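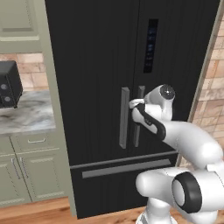 How often do people open the fridge, and does it matter?

So my project started with a row in our flat. My flatmate Shayne Whitcombe reckoned the milk kept going off early because I stand there with the door open deciding what I want. I said rubbish, and then I needed a topic for February, so here we are!

I borrowed a little temperature logger from Rawiri Hapeta in the year above and taped it to the milk shelf. It takes one reading a minute, so 1440 a day, and I can tell you that scrolling through those at midnight is not much fun. I also stuck a tally sheet on the door and begged everyone to mark it (Tipene forgot constantly, so treat my count as a bit low).

Over the whole project we got 541 openings. The busiest day had 63, when we had people round for curry — that one is a mess on the graph and I left it out of the averages. The quietest had 23.

The air on the shelf jumped up quickly each time but settled again within a few minutes. The milk itself hardly moved, which I was very smug about. What did shift it was a big pot of warm soup somebody put in at teatime. That bump lasted all evening.

If I did it again I'd put a second logger in the door rack, as that's where Shayne keeps his milk and he still doesn't believe me.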